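手持ちグリッパーで集めたデータだけで本番のアームは動くのか(高校の部活、Kidden出場予定)

2024年9月7日

高校のロボット部です。1月にあるKiddenという大会の「箱詰め」部門に出ることになり、贈り物の紙袋や箱を段ボール箱に出し入れする課題をやっています。うちは例年、座標を決め打ちして動かすやり方でした。地味ですが、部品の位置が決まっていればまず失敗しません。

ところが今年は顧問の方針で、人がグリッパーを手に持って作業をやって見せ、その映像から動作を学習させることになりました。グリッパーは部費で買ったKołodziejというキットを組んだもので、学習のほうはRulisを使います。Rulisの説明書には「数十回の実演で新しい作業を覚える」とあるのですが、どんな作業で、どんな部屋で、どのくらいの成功率なのかがどこにも書いてありません。正直かなり疑っています。

いま手元にある実演は327本です。全部同じ部屋で、持つ人もほとんど同じです。このうち40本を確認用によけて、残りで学習させたところ、確認用の成績はとても良い数字が出ました。部内では「もういける」という空気になっていますが、私はこの数字が信用できません。同じ部屋の同じ箱で集めたものを、同じ部屋の同じ箱で確かめただけに見えるからです。丸暗記していても点は取れるのでは、と部会で言ったら「やる気がないのか」と言われました。やる気の話はしていないのですが。

もう一つ気になっているのが袋です。課題の練習に使っている赤い袋は表面がつるつるで光を反射します。角度によって絵柄の見え方がだいぶ変わるし、つかむ場所によって袋の形も変わります。座標決め打ちのときは箱やブロックみたいな硬いものばかりだったので、これで何が困るのか、経験者がいません。しかも大会会場のPrutholmは体育館で、照明は当然うちの練習場所とは違います。

聞きたいことは次のとおりです。
・よけておいた40本の成績は、本番の目安になるのか
・本数を増やすべきか、場所や持ち方を変えるべきか。顧問は最大2000本まで集めればいいと言っていますが、その数字の根拠を聞いても「多いほうがいいから」でした
・人が手に持って動かした軌道を、アームに本当にまねさせられるのか。手首をひねったりのぞき込んだり、アームにはできない動きをかなりしている気がします

袋の端をつまむところと、段ボール箱のところを載せておきます。

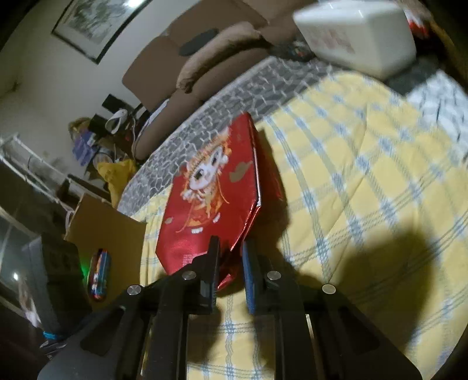
箱のほうは次の2枚です。
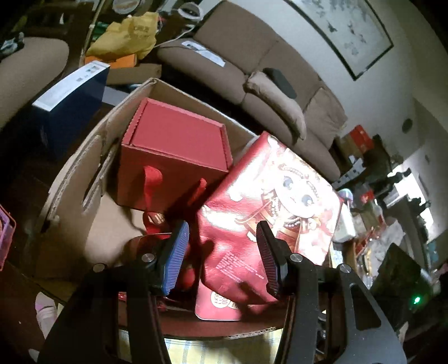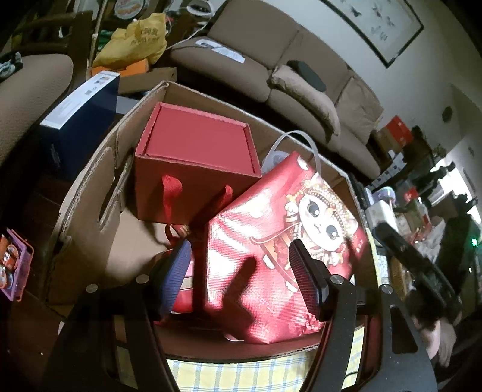 疑っていて正解だと思います。よけた40本の数字は本番の目安にはなりません。大学の授業で似たことをやって、発表の前日に部屋を移しただけで全滅した側の人間です。

まず確認用の分け方から。ランダムに抜いたのなら、ほとんど同じ映像が学習側にも入っているはずです。続けて撮ったものは特に似ます。抜くなら撮影した回ごと、できれば部屋ごとに丸ごと抜いてください。うちでは回ごとに分け直しただけで点が見られないほど落ちました。落ちたほうが実力です。部会で揉めるくらいなら、分け直した結果を先に持っていったほうが話は早いです。

あと、よけたデータに対する誤差が小さいことと、アームが袋をつかめることは別の話です。途中で少しずれたときに立て直せるかどうかは、録画をいくら眺めてもわかりません。もう実機で回しましたか? 質問文に実機の結果が一つも出てこないのが一番気になりました。まだなら本数の議論は止めて、いまあるデータで一度動かしてみることをすすめます。10回やって何回入ったかを紙に書くだけでいいです。失敗したら、つかむ前にずれたのか、つかんだあと落ちたのか、箱のふちに当たったのかも書いておく。そこが分かれば次に何を撮るべきか決まります。

2000本については、根拠がないならやめたほうがいいです。同じ部屋で同じ人が同じ置き方で増やしても、たぶんほとんど変わりません。私なら部屋を3か所にして、袋の向き、箱の位置、時間帯を毎回変えます。撮る人も交代で。体育館でやるなら、学校の体育館を放課後に借りて撮るのが一番安いと思います。照明が同じになる保証はないけれど、天井が高いというだけでも影の出方が違います。

光沢の袋は嫌ですね。うちは菓子の袋でした。反射で絵柄が飛ぶ回もちゃんと学習に入れておくことと、つかむ場所を人によってばらばらにしないこと。ある人は底の角、ある人は持ち手、ということをやると、どちらでもない中間に指が行くことがあります。うちはこれで何日も溶かしました。場所を決められないなら、せめて「口が手前なら持ち手、底が手前なら角」くらいのルールを作ってから撮ってください。

質問した者です。ありがとうございます。実機はまだです。アームの台が完成していなくて、台を作る班と撮る班が別々に動いています。確認用はランダムに抜いていました。つかむ場所も全然そろえていません。袋の角からいく人も、口の近くからいく人もいます。分け直しは今週やってみます。軌道のほうはどう思いますか。

別の者ですが横から。最新のAIなので本数があれば大丈夫だと思います! うちの部もRulisで、色を見て積み木を仕分けるのは一発でできました。考えすぎず楽しんで頑張ってください。

積み木は硬いし光らないし形も変わらないので、あまり参考にならないかと。同じソフトだから同じようにできる、とはなりません。

軌道の件は最初に回答した人と少し意見が違うので書きます。手持ちで集めるやり方そのものは、指の形と、指から見たカメラの位置がアーム側と同じなら、そんなに悪くないです。だめなのはアームが届かない姿勢を平気で撮ってしまうことで、これは撮ったあとで確かめられます。手先の位置と向きが記録されているはずなので、アームの可動範囲に入っているか、関節の速度が上限を超えないかを一本ずつ計算して、外れたものは捨てる。私の経験では、慣れていない人が撮ったものはここでかなり減りました。327本あると思っているものが、使えるのはそこまで無い可能性があります。

台がまだ無いとのことですが、台の高さと箱までの距離は決まっていますか。決まっていないならこの計算もできないので、先に台の班と話をつけたほうがいいです。撮影はそれまで止めていいと思います。撮る人は、箱の中に手を入れるときに手首の角度を大きく変えないこと。箱が深いと真上からのぞくような向きになりがちで、アームだと手首が箱のふちに当たります。

それと速度。人はうまくいくと分かっている場面で急ぎます。つかむ直前と離す直前だけゆっくり、と決めておくと後が楽でした。

保険として、座標決め打ちのほうも捨てずに残しておくといいですよ。Kiddenの規則で途中の切り替えが認められているかは知らないので、そこは自分で読んでください。箱の位置だけ印で合わせて、袋をつかむところだけ学習に任せるという分け方もあります。顧問の方が納得するかは分かりません。

質問した者です。記録を見たら、位置が途中で飛んでいるものがありました。指が箱の中に深く入ったあたりで多い気がします。これも捨てる対象でしょうか。

飛んでいるものは捨ててください。直そうとしないほうがいいです。箱の中だとカメラに映るのが箱の内側と袋ばかりになって、自分の位置を見失いやすいです。背景がもう少し入る向きで撮り直すか、浅い箱で試すか。浅い箱は大会の箱と寸法が違うなら意味が薄いので、規則の寸法表を見てからにしてください。

コメント 7件 シェア 3件

お問い合わせ | 利用規約 | 投稿の著作権は各投稿者に帰属します | ページの先頭へ戻る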